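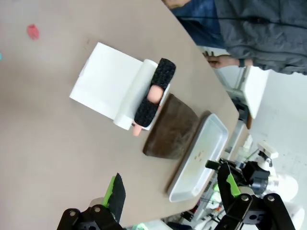 The Tunevlow cell at Uteck is a tabletop handling station with two arms, maintained by the workshop group under Koen Mertens. This gallery records the upkeep of the cell during June and is intended for staff who share responsibility for it. Most of the work concerns the grippers, whose bright green finger parts and black pads are inspected before each session. The objects to be handled are laid out on the beige tabletop beforehand, among them a roll of white paper, a dark brown fabric pouch and a white tray with raised rims. The tray held a few brown crumbs at this point in the work. Loose debris is cleared from trays and table at the end of the day, and the small red scrap near the corner of the table falls under the same rule.

Inspection of the fingers

Each finger is examined for play at the joint, for loose fasteners and for wear along the face of the pad. Pads are replaced in pairs. A new pad is pressed down by hand for three minutes and left overnight before the arm is returned to service. Evelien Bosman keeps the replacement record, which stood at 438 entries when this page was prepared. Entry 222 marks the change to the present adhesive, and earlier entries should not be used to estimate pad life.

Paper goods on the table
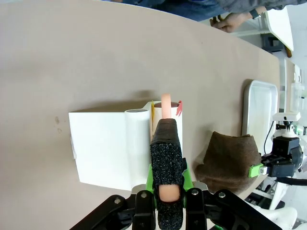

Light paper pieces are the most demanding items assigned to the cell. They deform under very little force, and a pad that has begun to harden will mark them. Arnout Van Loon prepares the test pieces and sets the closing force for each gripper. The white model near the gripper joins a box-shaped block to an open cylinder, and the cream cylinder beside it carries a small red paper flame at its rim. Pieces of this kind are inspected for creases after every run. The dark speckled foam on the two fingers is the surface that meets them, and it is brushed clean before paper is handled. Solvents are not permitted on foam.

Cables and access

Cables are checked by hand along their full length with the power off. Requests for access to the cell should be made to Ruben Van Acker — preferably before noon — and should state which arm is required. Spare pads and fasteners are held in the Stikano cabinet, second shelf.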